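Teaching by hand, 400 goes at a time

Print this page | E-mail this to a friend

Killport. The training hall, eight in the morning, kettle already on its second boil. The lead operator at Vanora has not sat down yet and doesn't plan to.

"You move, it moves. That's the job," she says. "Five minutes to learn, months to get any good."

A task gets shown 400 times before anyone tries training on it. Same job, small changes. Tray shifted a bit, turned a bit. The last one, called Escobar on the whiteboard, ran to 1,583 and she binned 68 of them herself. Hesitations mostly. "If I dither, it learns to dither."

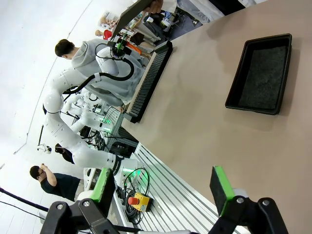
Remote control is a crutch, according to Virar, and guiding the arm by hand gives cleaner movements every time. She has heard that one before. "By hand you feel the weight, yes. But you're also leaning all over it, and it never sees what you see. Depends on the job."

Slotted racks are her least favourite. Too narrow, too many chances to be a hair out. She slows right down near the slot, then lets go without a pause. Wrists ache by teatime. Breaks every hour now, which they didnt have in July.

And when the robot finally does it alone? "You see your own bad habits. I always come in from the left. So does it."

Comments (3)

benchmouse: Did hand guiding for a year, my back says remote control wins.

tinlid: 68 binned seems low?? we throw out far more then that

oldgreaser: More on the wrist breaks please.

Contact us | Copyright Killport Trade Notes | Back to top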